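Gurnum skittles club gets its alley back

May 12, 2025

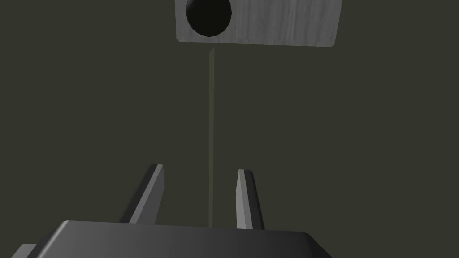
Skittles is being played again at Gurnum, and anyone who walked past the old hall in Flimton Lane last night will have heard it well before they saw the lights on. The alley closed in April when the boards at the far end had finally worn too thin to trust, and 15 regulars have been without a game ever since, which is a long time if it's the thing you look forward to all week. There is something very pleasing about a wooden block with a round hole in it, like the one near the top of our picture, and people here are fond of wood generally -- the new boards have been stroked and admired by nearly everyone who came through the door.

The work cost £324, most of it raised at a soup supper and the rest from a jar on the bar at the Nurmi Arms. Joiner Harish Devadiga laid the boards over two evenings and wouldn't take anything for his time except his supper, and a second helping of crumble.

Latifa Kabbaj, the club captain, bowled the first ball and knocked over a single pin, to enormous cheering. "I've been practising in the garden with a melon, so I can't blame the floor," she said. Rhonda MacPherson, who is 72 and has played here since she was at school, did rather better and took the evening's prize, a fruit cake, home on the bus.

Practice nights start at half past seven and new players are very welcome, whether or not they have ever held a ball. The first match is at home to Jirnoren, who won the last one by 30 pins and have been quite cheerful about it.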